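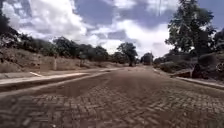 How Is a Brick Road Made?

Long before there was asphalt, people paved streets with stones and bricks. Many towns still do. In the town of Prunwood, the main street has been brick for more than 12 years.

Bricks start out as clay. The clay is dug up, mixed with water and pressed into blocks. Then the blocks go into a very hot oven called a kiln. Iron in the clay can turn red in the heat, and that gives many bricks their rusty color. Paving bricks have to be harder than the bricks in a house wall - trucks will drive over them.

What's Under the Bricks?

A brick road has layers, like a cake. At the bottom is packed soil. Next comes crushed stone, and then a thin bed of sand. The bricks go on top. Workers sweep more sand into the gaps, called joints, so the bricks can't wiggle.
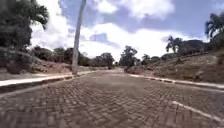

Photo: Korneo

Why the Zigzag?

The zigzag pattern is called herringbone, after the bones of a fish. Each brick is held in place by bricks that point a different way. When a car brakes or turns, the push spreads out to many bricks. In straight rows, the bricks can slide more easily.

Fixing a Brick Road

If a pipe breaks under the street, workers lift out the bricks, fix the pipe and put the same bricks back.

Word to know
Kiln (KILN or KIL): an oven for baking clay.

Updated 4/2/20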